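What an open day should show us

Drilitham opened its doors in Clurkwood on a Saturday in February, and I went because a neighbour had a spare ticket and because I have been writing about work in this town long enough that I ought to see where some of it is headed. The company builds arms for picking and sorting. It had set up 3 stations along one wall of the workshop, with a rope in front of each and a staff member behind the rope to answer questions.

Two of the stations were what you would expect. A big arm moved cartons from one pallet to another, quickly, and children liked it. A second one sorted bottle caps by colour. Both ran for as long as I watched, and both had clearly been rehearsed.

The third was a white table, a smaller arm and a few toy building bricks, the large kind made for toddlers. It drew the thinnest crowd and I stayed there the longest. Gwendolyn Oyelaran, who runs the gripping work, had put a screen beside the table so that visitors could follow the job from the arm's own wrist camera.

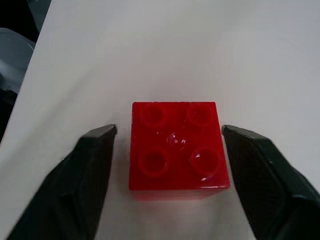 A red brick between the gripper fingers, from the wrist camera at the Drilitham open day.

The task was to pick up a brick and put it down in a marked tray on the next bench. A two-year-old can do it. The arm could do it most of the time. On one attempt a finger touched the brick early and pushed it sideways, and the gripper closed on air. Oyelaran let it go again without touching anything. On the next try it got the brick, carried it across and dropped it from slightly too high, so that it bounced out of the tray.

A man beside me said he had expected better for the money. I thought it was the best thing in the building, and I have been trying to work out why.

Part of it is that she had the record on the wall. The arm had made 2854 attempts at that job since the new fingers were fitted, and a printed sheet listed the failures by type, slips and early contact mostly. At the pallet station I asked how often a carton was dropped and was told the system was very reliable. That is a salesman's answer, and I had no way to check it.

We are going to be asked to make decisions about these machines. Escobedo, the packing firm on the highway, has already said it will trial arms on its night line, and 50 people work that shift. The council will be asked about the zoning. The people who vote on it will mostly have seen machines in polished videos, or at events like this one — at the carton end of the room.

I don't think Drilitham was hiding anything. Companies put their best work at the front, and so do bakeries. But a visitor who saw only the first two stations would go home believing the hard part is finished, and would either worry too much about the jobs or expect too much of the equipment. Ten minutes at the white table would correct both.

So I would ask the next firm that holds one of these days, and I gather Kasirier is planning one, to put the difficult station by the door. Let it miss. Print the numbers large enough to read from behind the rope, and have someone there who knows what they mean.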